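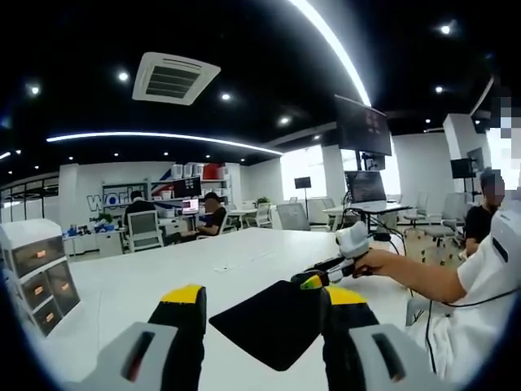

Two hand-held grippers over the same white table at Duda's office in Skoswood.

Teaching Hands Without a Robot in the Room
2025-12-03

Picking up a pen is easy for you and maddening for a robot. A team at Duda thinks the fix starts with people, and after a day at their long white table I came away very excited about it.

Their method, called Bosari, skips the robot arm during teaching. A person holds a gripper, does a chore, and a camera on the tool records what the fingers meet. Later, software learns from those recordings and drives a real arm fitted with the same fingers. The idea of hand-held teaching has been around for a while. What Bosari adds is a second point of view: 2 people work side by side, and each recording catches the other person's tool at work.

That sounds like a small change, but look at the results! The team trained on 3000 short recordings covering 14 chores, from folding a cloth to sliding a flat pad square with the table edge. Then they ran 108 trials on a table the software had never seen. With single-view training, the arm finished 61 of them. With paired views, it finished 89.

The biggest jump came in handovers — the moment when one gripper has to let go and another has to hold on. Single-view training kept dropping things. Soft objects are still hard, and a crumpled towel can stall the arm for a full minute.

The next version, Clostinora, adds touch sensing in the fingertips. Tests start in February, and the towel is first on the list.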